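# Clothes Without a Place: Project Report

Slamet Kusuma and Kamarul Pillai
Module: Home and Everyday Life, second year

## 1. Why we chose this subject

In every shared house we have lived in, there are clothes that are not clean and not dirty. A person wears jeans for one day, they are still good for another day, and so they do not go to the wash. They also do not go back to the wardrobe, next to the clean things. They stay somewhere between. In our report we call them "middle clothes". We did not find a better word in English.

We wanted to know where middle clothes are kept, and if a small change in the room can help the owner to find them again.

## 2. How we worked

We did the study in June in two student houses, Wandale and Sterkholm. In each house we asked the people who live there to write in a notebook every time they put down a piece of clothing which they planned to wear again. They wrote what it was and where they put it. When the notebooks came back we had 239 entries. Kamarul typed them into a table and Slamet checked the table against the handwriting, which was sometimes difficult to read.

We also made short visits to the rooms. We asked the owners not to tidy before we came.

## 3. What we found

The chair is the most famous place for middle clothes, and we expected it to win. It did win in Sterkholm, where the rooms have a desk chair and an armchair. In Wandale the rooms are smaller and the chair is needed for sitting, so the clothes move to any other surface which is flat and not too low. The top of a printer is a good example. It is wide enough for a shirt or a towel, and most students print only a few times in a term.

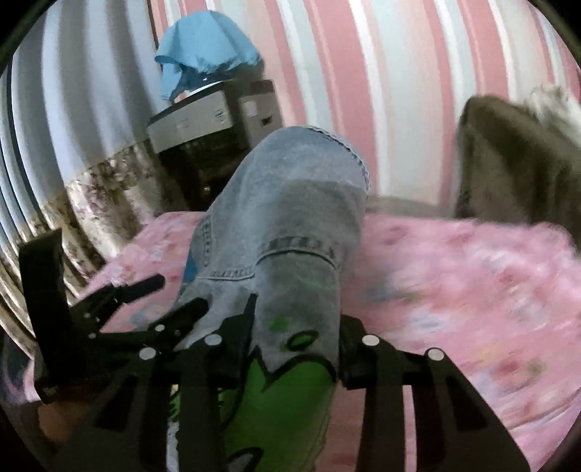 Jeans are a special case. They were written down 57 times, more than any other kind of clothing. They are heavy, they keep their shape for some days, and many people told us that denim should not be washed often. For these reasons they spend a long time outside the wardrobe. They also hide other things. When a person takes off jeans and drops them, a T-shirt or a pair of shorts can be rolled inside the same bundle and is then forgotten. One student in Wandale looked for a grey T-shirt through a whole week and it was inside a trouser leg.

We noticed that people almost never fold middle clothes. We asked about this, and the usual answer was that folding is for clean things. Slamet thinks this is a rule from childhood. Kamarul thinks people are only tired in the evening.

## 4. The small change

In the second part we gave each room in Wandale one row of hooks, fixed to a board behind the door. The board was from Flalteo and was cheap. We gave no instructions except that the hooks were for clothes to wear again.

Shirts and jumpers went to the hooks quickly. Jeans did not. A hook pulls the waistband out of shape, and some owners said it looked untidy. Two students hung their jeans by the belt loop, and this worked until the loop began to tear. For jeans, a rail or the back of a wide chair is better. We should have asked about this before we bought the boards.

## 5. Problems with our study

The notebooks depend on memory. Some people wrote all the entries of a day at eleven in the evening, and we believe they forgot a few. Also, both of us live in Wandale, so our neighbours perhaps wanted to be kind to our hooks.

We did not separate towels from clothes at the beginning. Later we found many towels in the table and had to decide. We left them in, as they are put in the same places.

## 6. If we continue

We would like to try a short rail instead of hooks, and to ask people to shake out each bundle before they put it down. Our tutor, Ms Pattinasarany, also suggested a comparison with family homes, where another person may pick the clothes up. For this we would need a longer notebook period and more houses.

The table and the blank notebook page are in the appendix.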